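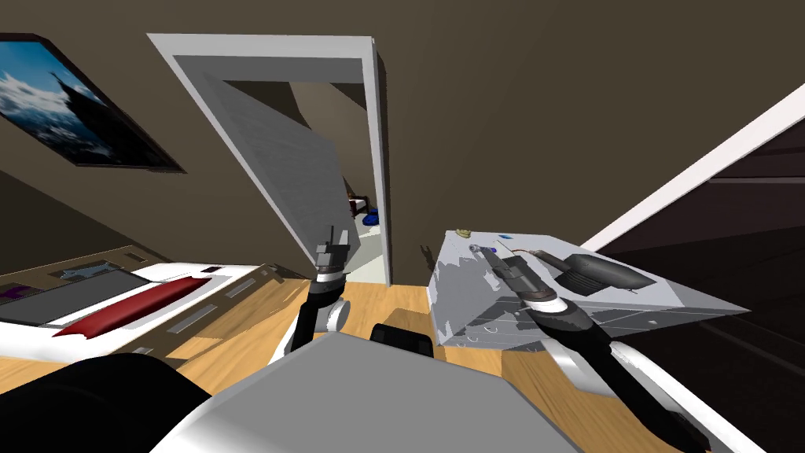

A reader asked in the comments whether you have to redo the finger zero on both grippers after every Juvotari update, or if copying the old values across is good enough. Copying worked for me exactly once, so my answer is to redo it. It's a short job and I kind of enjoy it!

I'm on the two-armed robot in the Hildale rooms, with Puner grippers on both wrists. Everything below is done in the simulator.

Start with the arms out in front and a bit of space around each hand. Pause the task script first (I forget this more than I'd like to admit, and then the arm wanders off while I'm typing). Open the Khurana panel, pick the left gripper, and write down whatever offset is in there now. Mine was 87. Paper is fine.

Now switch to the wrist view and open the fingers all the way with nothing between them. You want to see both fingers and the top of the palm. If a wall or a door is close, back the arm off before you close anything - a fingertip touching trim will give you a lovely, steady, completely wrong reading. 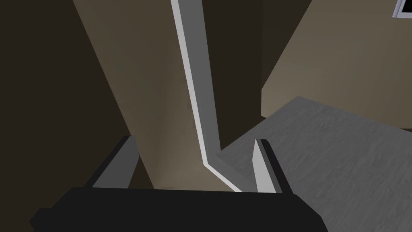
Close slowly with the speed slider down low, and stop when the force number first moves. Don't squeeze. Back off 2 clicks, let the number settle, then press Set Zero. My left one landed on 61 this time, quite a jump, and that old value would have had it crushing everything it picked up.

Open and close again to check. The reading can drift by up to 2 and I leave it alone. More than that and I do the whole thing over, usually with the script properly paused this time.

Then do the right gripper the same way. Don't use the mirror button! It copies the sign as well, and the fingers will try to open when you ask them to close. Save the profile under a new name, restart the scene, and make sure the panel loads the new one. Mine still picks the old profile now and then, so I renamed that file and moved it out of the folder.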